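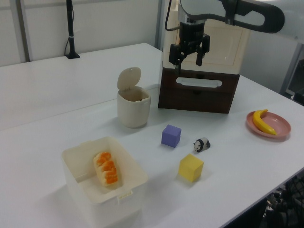
La cooperativa de consumo Prova ha publicado los resultados de su ensayo de recogida selectiva de residuos de escritorio en edificios de oficinas, iniciado en mayo. El estudio compara papeleras individuales con puntos compartidos por planta y abarca 49 centros de trabajo. Los recipientes pequeños de sobremesa con tapa redonda abatible, como el de color crema colocado junto al mueble de cajón marrón oscuro, entran en la categoría A del informe, la de menor capacidad. En esa categoría se registraron 377 incidencias por fracción mal depositada, casi siempre envases con restos orgánicos.

El protocolo fijaba una pesada al final de cada jornada y un umbral de 200 gramos de impropios por punto. Superado ese umbral, el contenido se derivaba a la fracción resto y se anotaba como pérdida. La suma de pérdidas del periodo ascendió a 2,640 kilos - cifra que Prova califica de baja, aunque no ofrece una serie anterior con la que compararla.
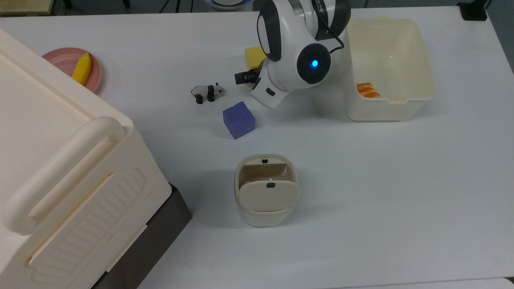
Nyokabi Muriithi objeta que el umbral debería expresarse en porcentaje del peso total, puesto que un valor fijo penaliza a las plantas con más personal. También pide que se publiquen las pesadas diarias y no solo los agregados.

La segunda fase incorporará los edificios de Kastbridge y mantendrá el mismo método de pesada. El etiquetado por colores, a cargo de Brositz, se revisará antes del inicio. 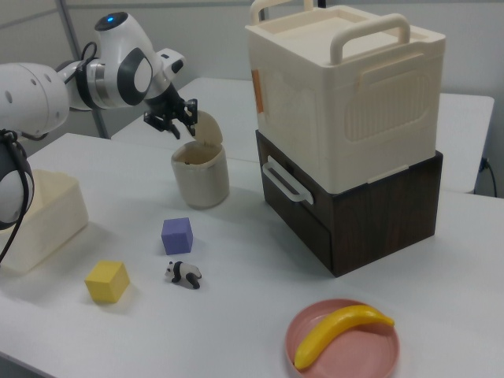
Papelera cilíndrica de color crema con la tapa levantada.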